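Bomden Moves Door and Bedside Tasks to Simulation Ahead of Grelwood Trial

Bomden, which supplies support services to residential care homes, will prepare a two-armed robot for work at its Grelwood site using computer-simulated rooms. Night staff there make over 1000 room visits a month, and many involve little more than opening or closing a door.

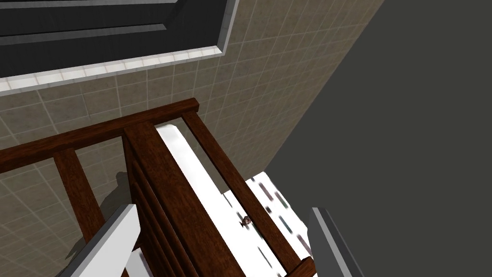
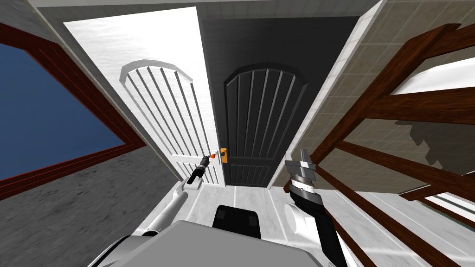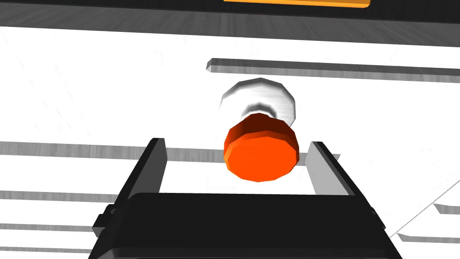
Workplace and Technology

The simulated interiors include doors with round knobs and furniture with wooden rails. Operations manager Brigitta Stöckli said the trial would cover one corridor and would not reduce the site's staff of 41.

"Our attendants asked for fewer interruptions during the night round," Stöckli said. "Their hours will stay the same. The order of the work will change."

Under the plan, two attendants per shift will be trained to supervise the robot and to stop it when necessary. Direct contact with residents remains with staff — a condition set by employee representative Victor Owino, who has asked for a written review before any extension to the Timton site.

Siham Mahasneh, a night attendant, said she welcomed the training but wanted supervision time recorded as a duty in its own right. Bomden said revised job descriptions would be issued in June.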